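Courses > Civic Life > Local Government > Unit 3 Notes

Unit 3: How a Town Budget Gets Made, and Where You Can Get a Word In

Filed under: Handouts, Town Hall Basics
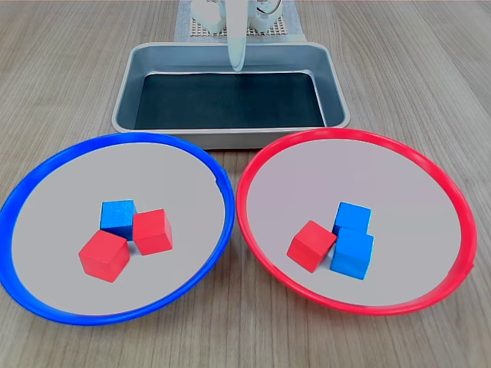 Before we start

Welcome back, everybody! Last time we went over who sits on a town council and what they can and can't vote on, and a good many of you stayed after to ask about money, so I've moved the budget unit up. These notes cover more than we'll get through in one evening. Please don't feel you have to read them all at once, and do scribble on them.

We'll use Ovosville as our town all the way through. It has a council of seven, a mayor who votes only to break a tie, and a town manager who runs things day to day (the streets, the pool, the snowplows, the lot).

1. The calendar comes first

Most people hear about the budget in June, when it's on the front page, and by then it's very nearly finished. In Ovosville the departments send their requests to the manager in January. The manager trims them, puts them together and hands the council a draft in April. Workshops follow in May, then the public hearing, then the vote. If you want a crosswalk or longer library hours, the winter is a fine time to call, when the library director is still typing up her list.

2. Operating and capital

Operating money pays for things that come around every year - wages, fuel, road salt, the light bill. Capital money pays for big things that last, like a fire engine or a new roof. Towns often borrow for capital and pay it back over 20 years, so the people who use the building later on help pay for it too. The yearly payment on that borrowing then shows up back in the operating budget, under debt service, and this is the spot where folks get lost. Go slowly here and look at both pages side by side.

3. Reading one line

Turn to page 19 of the Ovosville draft and find "Contracted services, Brandard Road." There are three columns: what was spent last year, what was approved for this year, and what is being asked for next year. Compare the first and the last before you look at the middle one. A line can look flat from one approved budget to the next while the real spending has wandered off somewhere else!

4. Speaking at the hearing

You get 2 minutes at the microphone in Ovosville, and it goes by faster than you'd think. Give your name and your street, say which line you came about, and ask for one thing. Written comments go into the record as well, and they can run as long as you like (I have been known to test this).

Words to know

Fund balance: the town's savings. Mill rate: the tax owed on each thousand dollars of assessed value. Encumbered: promised to somebody already, though the check hasn't gone out.

For next time

Read the Sembiring Park request and the Zilholm bridge request in your packet. Mark each one operating, capital or a bit of both, and write a short comment on one of them as if you were going to read it out at 7 p.m. in front of the council. Bring a pencil. We'll be going back over the mill rate with a few small sums.

3 comments | 20 shares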